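Weighing vs. scoops for sandwich bread – is it worth switching?
Home Baking Board > Bread and Rolls

hurkley_hearth
Posted 8:12 am

Hi everyone, I've been reading this board for ages and finally have something to ask, so please bear with me while I get there. I have made the same white sandwich loaf every week since my kids were little. It came from my aunt, who wrote it on the back of an electric bill, and it's all cups and spoons because that's how she did everything.

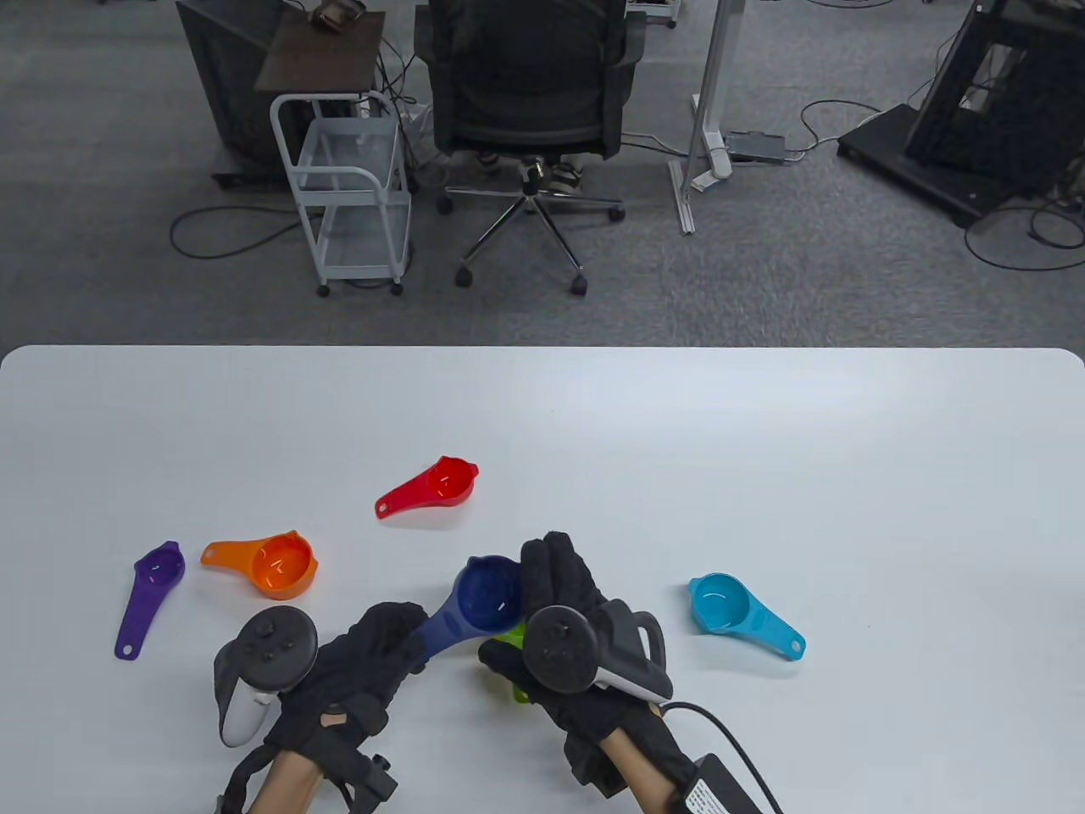
For most of that time the loaf has been perfectly fine, and some weeks it's been lovely. But since we moved in September I get a good one, then a brick, then a good one, then something so slack it flows over the side of the pan and I have to chip it off the oven rack. Same flour, same yeast, same pan. My son-in-law Cathal says I should buy a scale and be done with it. I don't love the idea (I like being able to bake half asleep with the radio on) but I'm tired of feeding bricks to the birds.

So has anybody switched after many years of measuring by volume? Did it make a real difference for plain everyday bread, or is it more for the sourdough folks?

Úna Carroll
Posted 8:40 am

Welcome, and I'm so glad you posted! I switched when my hands got bad and I couldn't level a cup neatly anymore, and I'd never go back. Try this before you spend any money. Borrow a scale, measure out your flour the way you always do, and write down the weight. Dump it back in the bin, fluff it up, do it again. When I did that, my three cups came to 416 grams one time and a good 43 grams less the next, and I'd have sworn on my mother's grave that I did both the same way. In a small loaf that's the difference between a nice dough and glue.

Also the washing up. You put the bowl on the scale and pour everything into it and there's nothing else to wash except the spoon for the salt.

gearoid_m
Posted 9:05 am

I'm going to be the grump here, sorry Úna. People baked excellent bread for a very long time without a digital anything. If the loaf was good for years and went bad after a move, I wouldn't look at the measuring at all. I'd look at the new kitchen. Is it warmer or colder? Is the oven running hot? Is the water softer or harder? A scale won't fix any of that, and then you'll be out the money and still have a brick.

My own rule is to hold back a handful of flour and add it at the end by feel. The dough tells you when it's had enough.

Úna Carroll
Posted 9:11 am

Gearóid, we have had this argument before and I love you dearly, but "by feel" is only useful to somebody who has the feel already! And she says it goes both ways, too dry one week and too wet the next. A hot oven doesn't make a dough run over the side of the pan.

gearoid_m
Posted 9:20 am

Overproofing does. Warm spot, left too long, and it'll climb out and go for a walk. Where's it rising, hurkley?

hurkley_hearth
Posted 9:58 am

Oh, this is already so helpful, thank you both. It rises on top of the dryer, which I suppose is warm on laundry mornings and stone cold otherwise. I feel a bit silly typing that out. In the old house I had a pilot light oven and it went in there every time without my thinking about it.

I do scoop straight from the bag too, and I know you're supposed to spoon it in. My aunt scooped, so I scoop.

Crisóforo Mendoza
Posted 10:31 am

Good morning from a retired school cook! I think you may both be right, if that's allowed. When I was cooking for the school we weighed the flour and the water and nothing else. Salt, sugar, yeast, dry milk, all of that was measuring spoons, and the rolls came out the same whether it was me or the new kid on the mixer. For small amounts a cheap kitchen scale is not very good anyway. Mine jumps around below 5 grams and I don't trust it with yeast at all.

So keep your spoons and scoops for the little things and weigh the big ones. And please take the poor dough off the dryer. Put it in the oven with the heat off and the light on, door closed. Check it early the first time, some of those bulbs get warmer than you'd think.

One more thing on scooping. If you go straight into the bag, the flour at the bottom is packed down harder than the flour at the top, so the loaves can get heavier as the bag gets used up. Do your bricks come toward the end of a bag?

Cillian Egan
Posted 11:47 am

Seconding Crisóforo on the spoons. I have an Alteo scale that's very good for flour and useless for half a teaspoon of anything. Before that I had a Zokano that switched itself off every time I turned around to get the milk, and I lost count of how many doughs I had to guess my way out of. Whatever you get, check that it has a long shut-off, or one you can turn off altogether.

I'll part ways with him on the water, though. I still use a jug for that. The flour changes how much it wants with the weather, so I weigh the flour, hold back a splash of water, and let the dough decide. Gearóid's handful in reverse, I suppose.

gearoid_m
Posted 12:15 pm

I'll accept that as a partial victory.

Crisóforo Mendoza
Posted 12:22 pm

Cillian, that's fine when you know the dough, but I'd still weigh it for the first few loaves so she has a number to go back to. A jug on a crooked counter can be off by quite a bit.

hurkley_hearth
Posted 4:36 pm

Well, I went and looked, and I can't say for sure about the end of the bag, but I opened a new one just before the last good loaf, so I'm suspicious now. Cathal lent me his scale this afternoon (looking very pleased with himself) and I did Úna's test. Two tries, scooping the way I always do, and they were 16 grams apart! I was being careful, too, because I knew I was checking.

I've got a dough in the oven now with the light on. Flour and water weighed, everything else with the spoons. It looks a little stiffer than I'm used to, but I've left it alone. How long should I give it before I peek? In the old house it was always an hour and I went by the radio.

Úna Carroll
Posted 4:50 pm

Peek at 45 minutes, and go by the size and forget the clock. Once it's doubled, shape it. And write down both weights on that electric bill before you lose them!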